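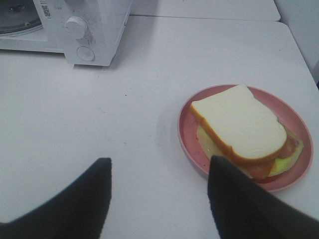 Lab Handout 8: Lunch Service

Course: Intro to Robot Manipulation, Skilora Technical College
Instructor: Dalal Kanaan. Lab hours and sympathy: Mylene Quiambao, Room 20

The task sounds like something you mastered at age six. Sandwich on a plate, plate into microwave, door shut. Your arm has not mastered it, and it does not care that you have.

What to do

1. Home the arm before you touch anything. Last term's Rosia team skipped this and spent the lab apologizing to a wall.

2. Open the fingers wide and approach the plate from the side. Grip the rim, not the bread. The bread always looks like the easier target – this is how you end up with two half sandwiches and a long report.

3. Lift a little, stop, and look at the wrist view before you move on. Then look again.

4. Run 11 attempts and log all of them, including the ones you would like to forget.

Clearance

Most of your failures will come from things you weren't watching. The wrist camera shows you what lies between the fingers and not much of what the outside of a finger is about to scrape. 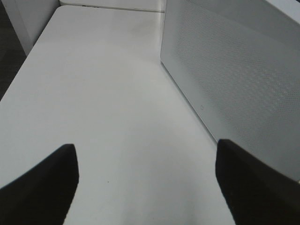
So plan your path with the whole width of the open gripper, plus a margin. Team Calimlim used the closed width in their planner and got a perfect simulation, which they are welcome to frame.

Hand in the log and one page of notes by 5 p.m. Spare finger pads are in drawer 1666. Sign for them.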